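Ticket: Dell tower powers off by itself, fan loud, now no display
Opened by: Tia Bellamy, front office 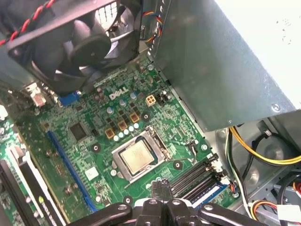

Case open, DELL board with the fan and power supply above it

Status: Closed
Priority: was Normal, bumped to High
Queue: Desktop hardware, Blackburn building
Assigned: Zixuan Xue
Watching: Freya Treloar, Yvonne Inskip

Original request (T. Bellamy)
PC at the front desk keeps shutting off. No warning, screen just goes black and the light on the front goes out. Happens when I'm in Hirnik with the big spreadsheet open but it did it at lunch too, when I wasn't touching it. Fan has been very loud for a couple weeks. Need this one for the November billing run, the label printer only works from here. Please don't swap it without asking me first!!

9:10 am, Zixuan
Picked up. Tia, does it come back on right away or do you have to wait? Also anything new plugged in lately, heater, charger, etc.

9:25 am, Tia
Have to wait. If I push the button right away nothing. After a few minutes it starts. No heater. Phone charger but that's always been there.

9:40 am, Zixuan
Sounds like heat or power supply. Remote session, checked event log. Bunch of Kernel-Power 41, so it's losing power hard, no blue screen before any of them. Nothing useful in Hirnik logs. Temp reading climbs as soon as the spreadsheet is recalculating. Will come over.

10:30 am, Zixuan
On site. Moved it off the power strip to the wall outlet, left it running. Shut off again after 40 minutes. So not the strip. Different power cord, same thing. Taking it to the bench, Tia is on the spare laptop for today.

11:50 am, Zixuan
On bench. Side panel off. Dust in the heatsink fins, a lot. Fan turns by hand but feels rough, not smooth. Blew it out (outside, sorry about the loading dock). Held the blades still while doing it.
Capacitors on the board: looked at the tops of the ones near the logo, silver tops look flat to me, no crust. Not calling the board bad.
Reseated memory. Reseated 4 pin power plug and the main one.
Put power back on. Fans spin, NO DISPLAY. Great.

12:05 pm, Freya
Did you get beeps? And which lights on the front. Don't order a board yet, we have a whole shelf of those towers going out with the Tromel pickup, could rob parts.

12:20 pm, Zixuan
No speaker in this one so no beeps. Front light amber blinking. Tried:
- one stick, first slot. no display
- same stick, second slot. no display
- other stick, first slot. DISPLAY
- other stick, second slot. display
- first stick again, first slot. nothing
So one dead stick or I zapped it. Was wearing the strap but who knows. Memory is separate from the shutoff problem I think.

12:35 pm, Freya
Grab a matching stick from the Tromel pile. Write down which machine it came from pls, Yvonne needs the asset list to match before they haul it.

1:15 pm, Yvonne
Yes please. Last time the list was off and I spent a whole afternoon on it. Just put the tag number in the ticket, I'll fix the sheet.

1:30 pm, Zixuan
Replacement stick in, memory test running. Tag is on a sticky note on Yvonne's monitor, didn't have the ticket open, will paste later.

2:45 pm, Zixuan
Memory test passed. Started load test. Temps a lot better than this morning but still shut off. So dust wasn't the whole story. Swapped in the 300 watt supply off the same donor tower. Annoying job, the cable bundle is tight by the edge of the supply and the main connector latch does not want to let go. Make sure the fan wire is not sitting in the blades when you close up, easy to miss.

3:05 pm, Zixuan
Load test going with donor supply. Fan still growly. Ordered a new fan from Firnine, 2 of them so we have one on the shelf. Old fan can run till then.

4:20 pm, Zixuan
Still up. No shutoff, no new 41 events. Leaving it overnight with the test looping and the side panel on.

NEXT DAY

8:05 am, Zixuan
Up all night. Stopped the test. Clock was wrong after I unplugged it, so put a new coin cell in too. Boot order had also reset, set back to the SSD. Thats why it sat at a network boot message for a bit.

8:50 am, Zixuan
Back at front desk. Label printer prints, Hirnik opens, big spreadsheet recalculates fine. Tia, use it like normal and shout if it drops.

8:55 am, Tia
Thank you!! Much quieter already even with the old fan. Can it go on the desk and not the floor? There's carpet fuzz everywhere down there.

9:00 am, Zixuan
Yes, desk is better. Leave a gap behind it.

9:30 am, Yvonne
Still need the tag number in here, the sticky fell off my monitor and I can't find it. Trinidad Ambrosio from facilities is asking when the pile can go too.

9:45 am, Zixuan
Walked down and read it off the case, sent it to you in chat. Donor is missing one stick and the supply, marked both on the lid. Trinidad can take the pile whenever.

Follow up, Zixuan
Fan came from Firnine, fitted it, ten minutes. Growl is gone. No shutoffs since the supply swap. Second fan is on the shelf under the label maker. Old supply tagged BAD, in the e-waste bin, do not reuse.

Resolution: failing power supply, clogged heatsink, worn case fan, one bad memory stick. All replaced or cleaned.
Closed by F. Treloar. Reopen if it shuts off again.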